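Grants > Plemance Fund > Progress Reports > Irurora College of Nursing

Rural Clinical Placement Program: Second Progress Report to the Plemance Fund

Submitted by Naima Saber, Office of Clinical Education, Mar 9, 2026 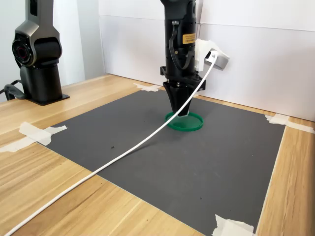
The College received the second installment of the Plemance grant at the start of the academic year. The grant supports nursing students who complete a required clinical rotation at a hospital or clinic outside the metropolitan area. This report covers placements, student support and spending through the end of February.

Placements

The College has placed 355 students in rural rotations during the reporting period. Damow Regional Hospital accepted the largest group, mainly in medical-surgical and emergency nursing. Mulligan Community Clinic, which joined the program this year, takes students in primary care and maternal health. The affiliation agreement with Mulligan was signed later than planned, and the first group there began its rotation one month behind schedule. Those students will finish their required hours before the end of the spring term.

Pediatric placements remain below target. Damow has one pediatric preceptor available on the day shift and none on nights. The College has asked the hospital to consider weekend rotations and expects a reply before the next report.

Student Support

Housing stipends were paid to 40 students whose assigned site was too far from campus for daily travel. Applications exceeded the funds set aside for this purpose. Students who were not awarded a stipend were offered shared rooms in the Damow residence hall at the standard rate, and most accepted. Mileage claims are now submitted online and are paid within 30 days.

Preceptor Training

Nouhaila Chraibi, Director of Clinical Partnerships, led the preceptor workshops at both sites. The workshops cover written feedback, the student evaluation form and the procedure for reporting a missed shift. Preceptors at Damow asked for a shorter evaluation form. A revised version is in use at Mulligan and will be introduced at Damow with the summer group.

Budget

Spending is within the approved budget. Travel costs were lower than projected as a result of the delayed start at Mulligan, leaving an unspent balance of $923 in that line. The College requests permission to move this amount to housing stipends.

Next Period

The College will confirm summer assignments, renew the Damow agreement and begin a survey of graduates who completed a rural rotation. Survey results will be included in the final report.

Related Items
First Progress Report: Rural Clinical Placement Program
Housing Stipend Guidelines for Nursing Students
Preceptor Handbook
Plemance Fund Reporting Requirements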